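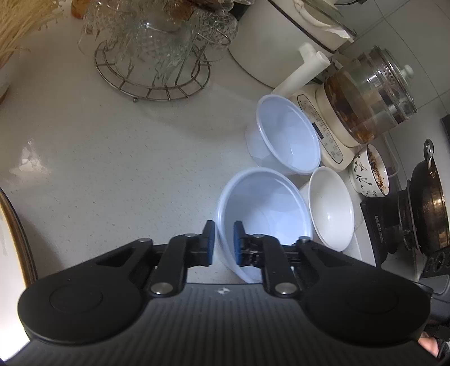 4. Set out your bowls

Now the fun part! Before any tea goes anywhere, give every bowl its own spot on the counter. The Timley glass kettle is happiest at the back, and the bowls go in front of it, close enough that you can serve them all without walking about.

4.1 Put the large bowl nearest to you. Pale glazes are lovely for this - a blue-white bowl shows off an amber brew better than anything dark.

4.2 Stand the second bowl behind it, toward the kettle. Rims can sit almost touching.

4.3 Add a small plain white bowl beside the large one. This is your tasting bowl, and you'll reach for it more than you expect.

4.4 Keep your dry mix in a small bowl of its own. We love one with a leafy pattern, so it never gets mistaken for a drinking bowl. Fill it no higher than the rim.

NOTE: Any countertop will do as long as it is flat and wiped dry. On speckled stone, run your palm over it first, as crumbs of dry mix are very hard to spot.

CAUTION: Run the power cord along the wall, behind the bowls. Never let it hang over the front of the counter.

5. Brew and pour

5.1 Add 3 level spoons of Brzozowska fruit blend to the glass jug, then fill with water to the line.

5.2 Close the lid and press BREW. Steeping takes some 15 minutes, and watching the color deepen through the glass is half the pleasure.

5.3 Let the pieces sink. Once most of them have gathered near the bottom, the tea is ready to pour.

5.4 Pour a little into the tasting bowl first. Too light? Put the kettle back on its base and give it another 3 minutes.

5.5 Fill the large bowl slowly, stopping well below the rim - a full one is tricky to lift!

CAUTION: The glass gets very hot. Hold the kettle by the handle only, and keep your other hand off the jug.

NOTE: Leftover pieces can be brewed a second time within 8 hours. The second round is softer and a bit sweeter, and plenty of us like it best. For cleaning, see page 16.

Home | Set-up | Brewing | Cleaning | Spare parts
Timley kettle guide © Korton Kitchen. Contact us | Back to top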